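The Rule Book at Pindilville

Gwenllian Gape loved rules, and the best ones were hers. There were 80 of them in the Pliritz handbook, and on her first night alone with the robot she read them out loud to it, with feeling!

"Rule one. Lift one shell at a time and look it over before you go on."

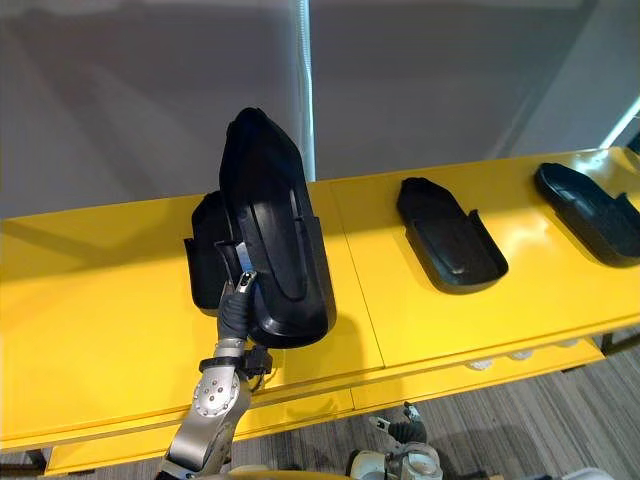

Rule Two

"Both hands for anything big," she read, and Kukia (she had named it by lunchtime) took hold.
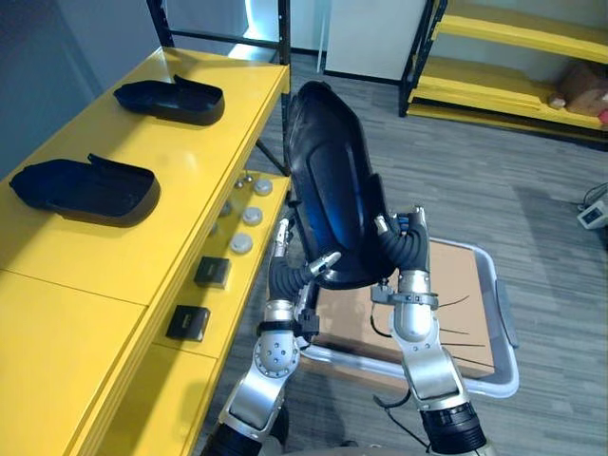 Huw Kemeys came in with his coat still on. He had written the old handbook, all 400 pages, and he wanted to know what she had cut.

"Everything that began with 'try to,'" said Gwenllian.

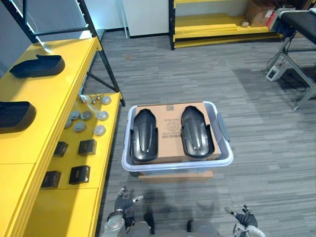 Huw had a soft spot for packing rules. He bent over the bin, where two shells lay side by side on the carton, toes the same way, and he let out a long happy breath. "That was my rule," he said. "You kept it!"

"Word for word. It's a wonderful rule."

He took off his coat and asked for a pencil.
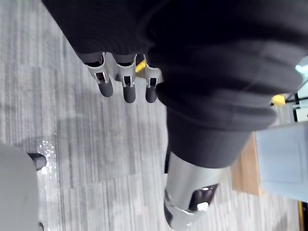 "Now, rule three," he said. "Hands stay clear of people. How clear? Give me a number, Gape."

She pulled up a second chair.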